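4. Hand washing small items at the basin

Read this section before you put anything wet anywhere. The Wudadville flats have one basin each, and it serves for hands, teeth, mugs and the odd bit of laundry. The shared machine downstairs takes the rest. It also takes buttons, so you may find yourself using this section more than you planned.

4.1 What to wash by hand

Suitable: cleaning cloths, tea towels, socks, smalls, one light shirt at a time.

Not suitable: bath towels, jeans, doonas, bath mats, anything belonging to a dog. A wet bath towel weighs more than you think and will take the soap, the plug and your good mood with it when it goes over the edge.

Note: Dark reds and browns are washed alone. Kianoush Kazemi's white work shirts are now pink work shirts, and he would like it known that he was told.

4.2 Before you start

1. Clear the front and both sides of the rim. It is broad and flat and looks like a shelf, and everyone in the building has come to treat it as one.

2. Check the drain. If water from the morning is still standing in it, go to section 6 and come back when you are calmer.

3. Wipe the basin out with a little soap and rinse it. Toothpaste does not come out of navy cotton as willingly as you would hope.

4. Push your sleeves up past the elbow. They will come down again.

5. Put a dry towel on the floor in front of the basin.

CAUTION: The tiles are slippery when wet. They are also slippery when dry if you are in socks, and your socks are probably what you are washing.

4.3 Filling

6. Fit the plug and press it down with your thumb until it seats. If it floats, it was never in.

7. Lift the lever slowly. Pressure in the upper flats is enthusiastic before 7 am, when no one else is drawing on it, and a full lift at that hour will wet the wall.

8. Fill to half depth with lukewarm water. Cold for reds and browns. The basin is deep, so half is plenty.

9. Add 2 pumps of hand soap or a small capful of Jalix wool wash. More soap does not mean more clean. It means more rinsing, and rinsing is the boring part.

Note: Jalix is kept in the hall cupboard, lower shelf, behind the light globes. Please put it back there and not in your own flat, Esmaeil.

4.4 Washing

10. Put the item in and push it under until it stops coming up for air.

11. Leave it for the length of a cup of tea. Drink the tea somewhere else.

12. Squeeze and release, working from one end to the other. Rub marks with a folded part of the same cloth. Don't use the nail brush, which is for nails.

13. Pull the plug and let the basin empty completely before you lift the item out.

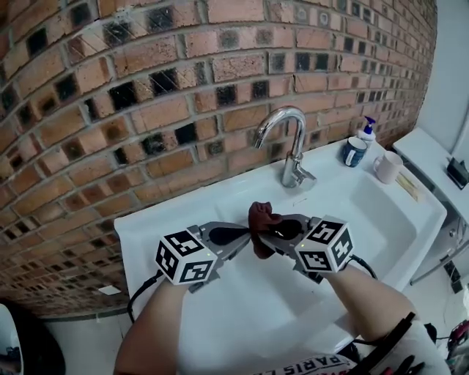 Wringing is where most of the water ends up on the person. Work low and over the middle of the basin. The dark reddish-brown cloth is at a sensible height, bunched up just above the basin, and anything it lets go of has only one place to fall. The right side of the rim is another matter, with two mugs, the soap pump and a few thin sticks all sitting within splashing range. Mugs on the rim are the leading cause of fewer mugs. Move them first.

4.5 Rinsing and wringing

14. Refill with clean water and push the item up and down until the water stays clear. Reds may never get there. Stop when it looks like weak tea.

15. Drain again. Press the item against the bottom of the basin with flat hands to get the bulk of the water out.

16. Lift it, gather it lengthwise and twist gently from both ends. Keep it below the level of the rim if you can, and never higher than the spout.

17. When it stops running and starts dripping, stop twisting. Anything further is just revenge.

18. Shake it out once, inside the basin. Shaking it out over the floor is how section 4.9 came to be written.

CAUTION: Do not wring woollens. Roll them in the dry towel and kneel on it. If you have used the dry towel for the floor, fetch another one, and think about where step 5 went wrong.

CAUTION: Do not wring against the tap. The spout is for water and does not enjoy being a lever. The last replacement was ordered from Ngubane Plumbing Supplies in November and we all brushed our teeth in the laundry until it came.

4.6 Where to put the wet thing

Acceptable places:

The folding airer (Cisport, stored behind the laundry door, one leg slightly keen to leave).
The line in the courtyard, when it isn't raining or about to.
The heated rail, if you are in one of the flats that has one and can keep quiet about it.

Unacceptable places:

The toilet tank. It has a flat lid and a welcoming manner. Keep it clear of washing all the same, and don't leave your phone there either.
The pipes. Some are hot, some sweat, and none of them was put in to hold trousers.
The brickwork. Several residents have asked if the hollows in the bricks could take pegs or hooks. They could not. Mehrangiz Ranjbar tried it with a coat hanger, and part of the hanger is still in there.

4.7 Leaving the basin as you found it

19. Rinse away all suds, including the ring at the half-full mark.

20. Pick lint and threads out of the drain with your fingers. Bin them. Do not send them on their way with a blast of water, as they only go as far as the bend and wait there for their friends.

21. Wipe the rim dry, particularly around the base of the lever, where water sits and leaves a white crust.

22. Return the soap pump to the back of the rim. Mugs go to the kitchen. Skewers, chopsticks and anything else long and thin go in the cutlery drawer, as they roll, and the drain is the size it is.

4.8 If something goes wrong

The water won't go down: Stop washing. Remove the item, bail with a mug (you will find one nearby) and see section 6. Do not use drain crystals.

The dye has run onto the basin: Bicarb on a damp cloth, small circles. Not steel wool. The glaze scratches and then holds every stain it meets.

The dye has run onto something else you own: Wash it again straight away, before it dries. If it has dried, you now own it in that colour.

The lever drips after closing: Push it down fully and nudge it a little to the right. If it still drips, tell Kyung-hwa Jang in flat 2, who has the spare cartridges and knows which way up they go.

4.9 Water on the floor

Mop it immediately, including behind the toilet. Water left there finds its way to the flat below, and so in due course does Roya Arabzadeh find her way up. The mop and bucket live in the laundry. The bucket has a split above the halfway line, so fill it accordingly.

For bath mats and larger items, see section 5, Using the downstairs machine.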